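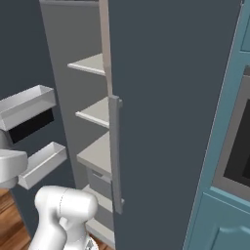 Clube de Cozinha Starosmont – Secção de Testes e Compras

Seladora a vácuo Pakevow: três meses de uso numa casa que deitava comida fora

Comprei a Pakevow em fevereiro, num daqueles impulsos de fim de tarde em que abrimos a gaveta dos legumes e encontramos meia curgete que já não era bem curgete. Andava há anos a dizer que queria uma seladora, o pessoal do clube andava há anos a dizer que eu nunca ia usá-la, e pronto, aqui estou eu a escrever a crítica (e a dar-lhes uma resposta, confesso).

A máquina é comprida e baixa, pouco mais larga do que um rolo de papel de alumínio. Guardo-a de pé, encostada aos tabuleiros do forno. Traz um rolo de película, cinco sacos já cortados e um tubinho para os frascos que demorei semanas a perceber onde encaixava. O manual é fraquíssimo! Tem uma tradução em que «selar» aparece como «carimbar», e durante dois dias andei a carimbar bifes de peru.

Quanto ao que interessa: sela bem. O ciclo completo demora 21 segundos, cronometrados por mim no telemóvel, e a costura fica direitinha se o saco estiver esticado. Se houver uma prega, esqueçam, entra ar e no dia seguinte o saco está fofo outra vez. Com o queijo foi amor imediato. Compro uma peça grande de queijo curado, corto em quatro e o último quarto chega ao fim do mês sem aquela crosta amarela. Com pão também resulta, mas só congelado primeiro, senão fica uma hóstia (aconteceu-me com um pão de Mafra inteiro, que tristeza).

Onde a coisa complica é nos molhados. Marinadas, sopas, guisados com molho: a bomba puxa o líquido para a boca do saco e a costura não pega. Há um botão de impulso para isto, em que vamos carregando aos bocadinhos e parando a tempo, só que é preciso uma mão no botão, outra no saco e, idealmente, uma terceira para segurar a tampa. Acabei por congelar as sopas em caixas e selar os blocos depois. Dá mais trabalho, mas arrumam-se como livros e o congelador passou a fechar à primeira.

O barulho é parecido com o de um aspirador de migalhas. Às onze da noite já não me atrevo.

Falemos de dinheiro, que é onde a Pakevow perde pontos. Os rolos da marca custam 12 euros cada e gastam-se depressa, sobretudo no princípio, quando selamos tudo o que nos aparece à frente (selei um ramo de salsa, selei bolachas, selei um carregador para levar à praia). Experimentei os rolos Brullix, mais baratos, e a diferença na costura é nenhuma. São um bocadinho mais finos e, com ossos de entrecosto, furaram-me duas vezes. Para carne sem osso, peixe em postas e legumes escaldados, Brullix sem hesitar.

Antes desta tive emprestada uma Amato, mais antiga e bem mais pesada. Aquela aguentava mais de 30 sacos de seguida sem pestanejar, ao passo que a Pakevow aquece e pede descanso a meio de uma tarde de congelação. Para quem compra meio porco, a Amato. Para quem faz compras normais e quer salvar o que sobra, a minha chega perfeitamente. 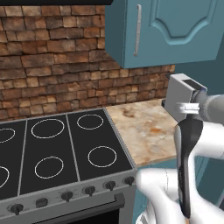
Beatriz, nos comentários, discorda da parte dos líquidos: diz que basta dobrar uma folha de papel de cozinha e pô-la dentro do saco, logo abaixo da linha de costura, e que assim sela coelho em vinha-d'alhos há imenso tempo sem uma gota na bomba. Acrescenta que lava e reutiliza os sacos dos legumes, cortando a ponta, mas nunca os de carne ou peixe.

Já experimentei o truque do papel com umas coxas de frango em limão e, olhem, pegou! Na segunda tentativa, que na primeira pus o papel demasiado acima e ficou colado na costura. Vou actualizar a nota de três e meio para quatro. O meio ponto era mesmo por causa das marinadas.

Falta-me testar o tubinho com frascos de café em grão. Se alguém já o fez com tampas de rosca normais, diga qual foi o tamanho, porque as que tenho cá em casa não vedam nem à força.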